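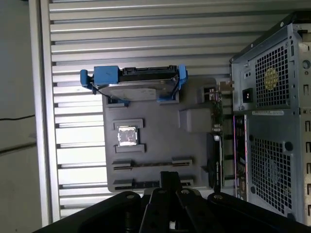 Trí Lại
Workshop Lead, Nondbridge Refurbished Computers

Detthorpe 4 Home Server

I've been putting small servers together for years and the Detthorpe 4 is the one I took home myself! It's a quiet little box for keeping family photos, music and paperwork in one place, and it sits happily on a shelf in the hall without anyone noticing it.

You get room for 4 hard drives, each sliding in from the front, and 2 network ports round the back. The fan is a big slow one - my old Bratstead used to whine all evening, and I don't miss it a bit. Changing a drive takes a minute or so and you don't need a screwdriver (I've done it with a mug of tea in the other hand).

Setting up is friendly too. Plug it into your router, switch it on, and follow the steps on your laptop. My own box holds 2,604 albums and finds any of them straight away, which still makes me smile.

If you already own the Chevalier, your drives will move across, but please make a full copy first. The power lead is shorter than I'd like, so measure up before you pick a spot.

Price: £329 without drives
Colour: black
Power lead: included
Network cable: included
Next batch: November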